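Ticket 3000 - Lights, main workspace, Mulla building
Status: open, waiting on parts
Opened by: Elīna Kazlauskienė
Assigned: Ehab Fawzy
Priority: was low, bumped to medium

Reported
Flicker in the round ceiling lights, main floor. Comes on mid morning, goes away after lunch, back again if someone runs the kettle and the microwave together. Linear ones over the mezzanine not affected as far as I can tell. Two people have gone home with headaches so can we pls not leave this till March.

Log

1. Ehab. Went up 8:40, all steady. Typical. Left them on, came back at 10, two of the round ones near the entrance doing it. Slow pulse, not a buzz. Dimmer at the door set to 50 percent, put it up to full and it mostly stopped. Mostly. Taped over the dimmer so it stays put, please leave the tape alone.

2. Ehab. Swapped one fitting with the spare from the cupboard. Spare is the Tetov, the old ones are Mamano, colour is a bit off, spare is 2000 hours used according to the sticker. No change, so not the fitting. Old one back in.

3. Elīna. Said wanted to know what kind of ceiling it is before he quotes. White, exposed beams, round lights recessed. Linear strips are further back above the mezzanine.
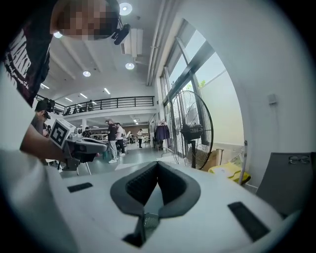
4. Said Chraibi (Helmy Electrical). Thanks, that helps. If the beams run the way I think, cable is probly along the top of them and I can get at it without cutting. Need to know
- is the mezzanine on its own breaker
- is there a ladder on site or do I bring mine
- can the floor be cleared for 2 hrs

5. Ehab. Mezz is on its own, breaker 12. Round lights share with the kitchenette sockets!! Which would explain the kettle. Ladder yes but it's the short one, bring yours. Will ask re clearing the floor.

6. Elīna. Floor can be cleared any morning before 9. Živko says not during his sessions, check the sheet on the door.

7. Said. OK so dimmer is wrong type for those drivers I reckon, plus shared circuit. Will replace dimmer first, cheap. If still flickering we split the circuit, seperate quote. Dimmer on order.

8. Ehab. Interim: kettle moved to the mezz socket. No flicker yesterday or so far today. Keeping this open till the dimmer is in.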